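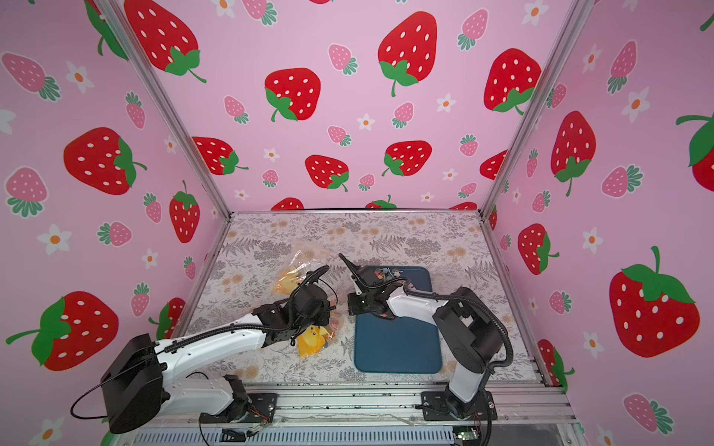 7/12/25

Packing day for the candy favours. The order from Remance is for 56 bags, to go out with the party boxes, and we're trying the whole job at the small table to see if it can be done there without spilling over onto the main bench. The table has the fern sheet on it today, and the strawberry paper is still up on the walls from the September job. I left both where they were. The dark blue piece at centre-right is where the candy goes, and bags get filled and closed to the left of it, with finished ones kept to the back.

Notes as I went, in no special order.

**Bags.** Clear plastic, from Vullov. The ones on hand are a bit wider than what we used last time, which is good for the lollipops with long sticks but means the candy slides around in the bottom if the bag is only half full. They also crinkle badly. Once a bag has been squashed and straightened out a couple of times it looks old. Open it once, fill it, leave it alone.

**Cards.** Yellow and orange, one per bag, Ye-seo cut them. Put the card in before the candy. I tried it the other way and the sticks catch on the edge of the card and it ends up sideways. With the card in first and pushed flat against the front, the candy sits behind it and holds it up. The ones with a face on them should have the face looking out, obviously, but I did two backwards before I noticed and had to tip them out and start again.

**Candy.** Mostly stars and the rounded rectangles, in the pale colours. The star points are the trouble. They snag on each other in the pile and you go to pick up one and get three. Spreading the pile out a bit before starting helps. Picking by the stick works better than picking by the head, as the sticks are all white and easy to see and the wrappers don't get marked.

Stick direction: Soon-im wants them all pointing down. I tried it for the first few and it does look tidier, but it takes twice as long and they shift as soon as the bag is laid on its side. For now I'm letting them go where they go, as long as nothing is poking through the plastic.

**Closing.** Two ways of doing this and we haven't settled on one.

1. Zip top. Quick, flat, stacks well in a carton. Run a finger along the strip twice. The corner nearest the end of the zip is the one that stays open.
2. Rubber band at the neck. Gather the top, twist once, band around twice. Looks more like a present. 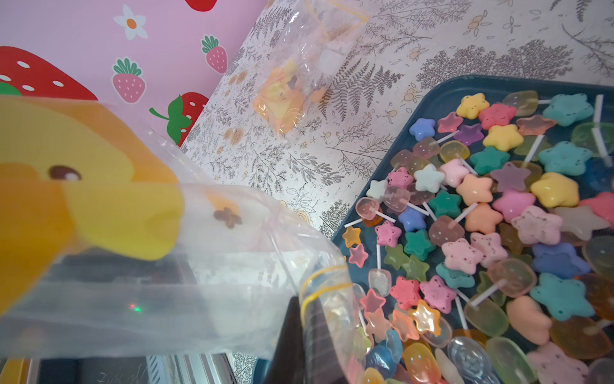 The banded ones take up more room in the carton because the top fans out. I worked out that a carton takes 30 of the zip bags laid in layers, or 21 of the banded ones standing up. On this order that's two cartons against three, so it matters for the freight as well as for looks. Remance didn't say which they wanted. I've written to them and will hold off closing the rest until I hear back.

If it's bands, use the thin yellow ones. The thicker ones from the Bekstead drawer are too strong for these bags and bunch the plastic up so hard that it tears when you take the band off again. Two loops of the thin one is enough. Three loops and it starts to creep up the neck.

Also, squeeze a bit of air out before gathering. Not all of it. With some air left the bag keeps its shape and the card stands up properly. With too much, the band slides off when someone presses on the bag, and I'd rather find that out here than have them find it out at the party.

**Table layout.** The candy is in the right place. The spare bags are not. I had them behind the candy to begin with and was reaching over the pile each time, and my sleeve dragged lollipops onto the sheet. Moved them to the left-hand side and it was better straight away. The sheet is fine to work on, though the little tan flowers on it make it hard to spot a dropped piece of card. A plain one would be easier for this sort of job. There's one at Wegener if anybody is going over.

**Still to do**

- Answer from Remance on zip or band
- More cards (short by a few, plus spares for the bent ones)
- Check the candy count before the next carton is opened
- Labels, not finished
- Wipe down the cartons, they're dusty from the shelf

Left the unfinished bags lying flat on the table so the next person can see how full I've been making them. Please don't stand them up, the candy all drops to the bottom and the card goes with it.
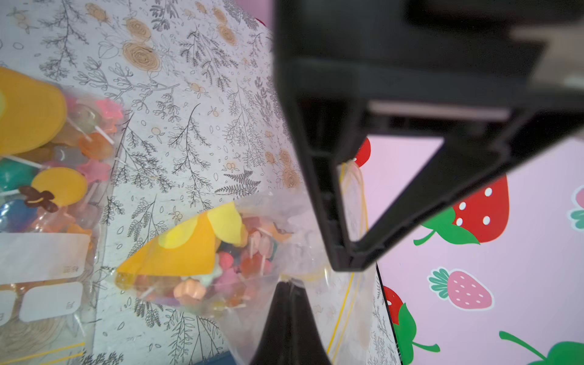 Gladys Taipe added in pencil that she'd go with the zip tops whatever Remance says, and put a band around the outside of the folded top only if they insist. Her worry is the sticks: in a banded bag standing up, the long ones press against the neck and work their way through by the time the carton has been moved a few times. She'd also like the fill level written down as a number of pieces, so it comes out the same no matter who is packing.

Fair enough on both. I'll do one bag her way tomorrow, folded and banded, and leave it in a carton overnight to see how it sits. For the fill level I'll ask So-yul what was quoted and write it inside the cover of this book.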